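4. Comparison of finger sets
Maja Żak, Damian Sadowski

Both finger sets were run on the same arm with the same controller settings. Set A is the stock Pruseveo pair. Set B was cut by Teresa Zieliński to the Balturness drawing. The table carried play food, dishes and a toaster oven. Item positions were changed between trials. 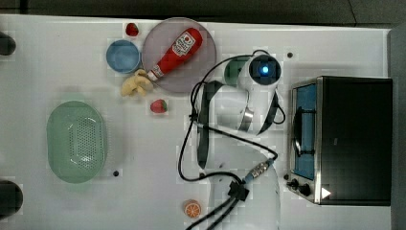

Closing speed was held constant and grip force was limited in software. Each set was given 444 trials. A trial was scored as failed if the item slipped within 5 seconds of lift. Flat items were scored separately, as neither set could get under them without a second approach.

Mugs were grasped by the wall, one finger inside the rim and one outside. Approach angle was taken from the wrist camera only.
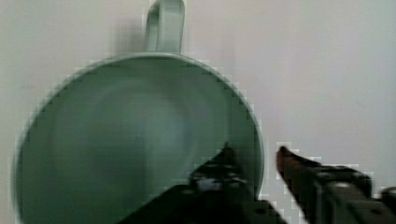
Figure 2. Wrist camera view of the green mug, with the left finger at the rim.

Wall grasps were sensitive to lateral offset. An error of 2 mm was enough to change the contact point. The offset correction is given in Section 5.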